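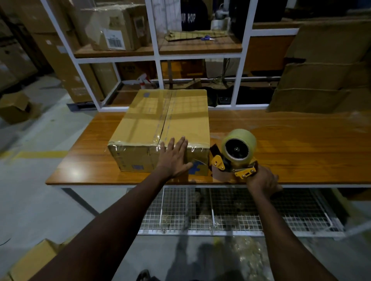
3.2. Recogida de demostraciones

Las demostraciones de la tarea de cerrado se obtuvieron por dos vías. En la primera, la persona ejecuta la tarea con sus propias manos y se registra el vídeo en primera persona (Figura 2). En la segunda, el brazo se maneja a distancia mediante el mando háptico Lepik, con la misma disposición de mesa y el mismo tipo de dispensador manual. Ambos conjuntos se grabaron en el almacén de Bikent durante el mes de agosto.

Figura 2. Demostración manual en el puesto de embalaje. La mano izquierda se apoya abierta sobre la caja; la derecha sujeta el dispensador de cinta.

El conjunto final contiene 3.182 demostraciones, de las cuales 156 corresponden a teleoperación. La diferencia responde al coste: una sesión de teleoperación exige calibrar el mando y reponer la caja entre intentos, mientras que la ejecución manual se integra en el ritmo ordinario del puesto. Participaron 19 operarios, todos con experiencia previa en embalaje. No se les dio ninguna pauta sobre la postura ni sobre el orden de las pasadas de cinta.

3.3. Segmentación y etiquetado

Cada secuencia se divide en cuatro fases: aproximación, sujeción, aplicación y corte. El límite entre sujeción y aplicación es el más difícil de fijar a partir del vídeo, dado que la mano de apoyo suele alcanzar la caja antes de que el dispensador se mueva. Se adoptó como criterio el primer contacto visible entre la cinta y el cartón. Cuando el propio dispensador oculta ese contacto, el límite se marca como incierto y el tramo queda excluido del cálculo de la pérdida temporal.

La mano de apoyo se etiqueta por separado. En trabajos anteriores con el sistema Hullgate se trataba como elemento pasivo y la política aprendida tendía a desplazar la caja durante la aplicación - un fallo que no aparecía en simulación, donde la carga estaba fijada a la mesa. En el presente trabajo, la posición de la palma y la apertura de los dedos forman parte del vector de estado.

3.4. Transferencia al robot

La trayectoria de la muñeca derecha se proyecta sobre el espacio articular del manipulador con el método de Gunditmont, sin modificaciones. Para la mano izquierda no existe una correspondencia directa, ya que el segundo brazo termina en una placa plana; se conserva únicamente el centro de la palma y la normal a la superficie de contacto. Las demostraciones teleoperadas no requieren esta conversión y se emplean en el ajuste fino de la política. La revisión de las etiquetas corrió a cargo de Deividas Kļaviņa y Ognjen Vukadinović, que trabajaron de forma independiente y resolvieron después las discrepancias de manera conjunta.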